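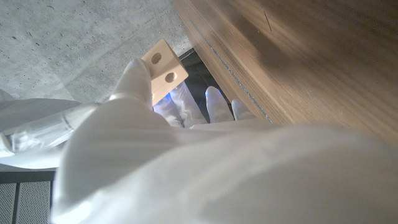
Home | Toys | How Stuff Works | Ask Us

2 min read

Why does a wooden block have holes in it?

No, a very neat worm didn't do it. A drill did. The drill bit spins, its sharp tip shaves off curls of wood, and a round hole is left behind.

Push a peg into a hole and you can join two blocks. Put holes on two different faces and you can build around corners, which grown-ups call "engineering" when they do it.

Bare wood shows every sticky thumb, so wash yours first.

We use cookies. Sadly, not the chewy kind. OK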